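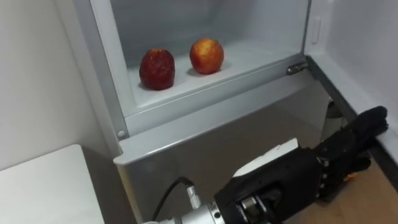
La Secretaría de Stitura agradece la propuesta, pero entiende que el reparto de los lotes no puede cerrarse antes de conocer el resultado de la consulta a los municipios, y solicita que el plazo de alegaciones se mantenga abierto durante enero. Asimismo, pide que se aclare si los centros con comedor propio quedan incluidos en el tramo general o en el reducido.

En respuesta a lo anterior, y en nombre de la Oficina de Coordinación de la red Quintana, trasladamos a las entidades suscritas a esta lista las siguientes precisiones.

Primera. La consulta a los municipios se refiere únicamente a los puntos de entrega y no afecta al volumen total de fruta comprometido para el curso. Dicho volumen quedó fijado en 4000 kilos en el acuerdo de adhesión y no está sujeto a revisión. Lo que sí puede variar es la distribución entre centros, conforme a los criterios que se remitieron como anexo a la convocatoria.

Segunda. El plazo de alegaciones se amplía hasta el último día hábil de enero. Las alegaciones deberán presentarse por escrito, con indicación del centro afectado y de la persona de contacto, y se responderán por el mismo medio. No se tramitarán las que lleguen por teléfono ni las que se incorporen a mensajes dirigidos a la lista general.

Tercera. Los centros con comedor propio se incluyen en el tramo general. El tramo reducido se reserva para los que tienen menos de 200 alumnos y carecen de cocina, con independencia de que reciban o no servicio de comida transportada. Se adjuntará a la próxima circular la relación definitiva de centros por tramo.

Reproducimos a continuación el mensaje de Osten, al que varias entidades han hecho referencia en los últimos días y que algunas comunican no haber recibido:

> Fecha: 10/12/25
> Asunto: Variedades y calendario de suministro
>
> Estimadas entidades:
>
> Una vez revisadas las existencias en cámara, confirmamos la disponibilidad de manzana roja y de manzana bicolor para las entregas del segundo trimestre. La pera se suministrará hasta agotar existencias. No podemos comprometer cítricos de proximidad fuera de las semanas ya comunicadas.
>
> Recordamos que el calibre puede variar dentro de un mismo lote y que dicha variación no constituye motivo de devolución. Sí lo son los golpes visibles, las podredumbres y los envases abiertos, siempre que se comuniquen el mismo día de la entrega.
>
> Cada caja contiene 10 kilos netos. Rogamos que los pedidos se formulen en cajas completas.
>
> Atentamente,
> Osten, Área de Suministro

A la vista de este mensaje, la Oficina de Coordinación considera resueltas las preguntas relativas al calibre y al formato de los pedidos. Queda pendiente la cuestión del transporte. La empresa Flolurgate ha comunicado que mantendrá las rutas actuales durante el segundo trimestre, si bien la ruta norte pasará a efectuarse en horario de tarde. Los centros de esa ruta que no dispongan de personal para la recepción deberán indicarlo antes del cierre del plazo, a fin de asignarles un punto de entrega alternativo.

En cuanto a la conservación, reiteramos que la fruta debe guardarse en lugar fresco o refrigerado desde su recepción y que no debe compartir espacio con productos de limpieza. Los centros que utilicen el frigorífico de la sala de profesores o de otra dependencia no destinada a cocina podrán seguir haciéndolo, siempre que conste en la hoja de registro.

Sobre el material didáctico, se han recibido unas 440 solicitudes de cuadernos, cifra superior a la tirada prevista. Se atenderán por orden de entrada y el resto se servirá tras la reimpresión. La versión electrónica se encuentra ya a disposición de todas las entidades adheridas y puede imprimirse sin autorización previa, respetando la mención de procedencia.

Por último, rogamos que las respuestas a este mensaje conserven el asunto original y se limiten a los puntos tratados. Las consultas sobre facturación deben dirigirse al buzón administrativo, donde se tramitan por separado.

Atentamente,

Oficina de Coordinación
Red Quintana de Fruta en la Escuela

Ha recibido este mensaje por estar suscrito a la lista de entidades adheridas. Para modificar sus datos o solicitar la baja, escriba a la administración de la lista desde la dirección con la que figura inscrito.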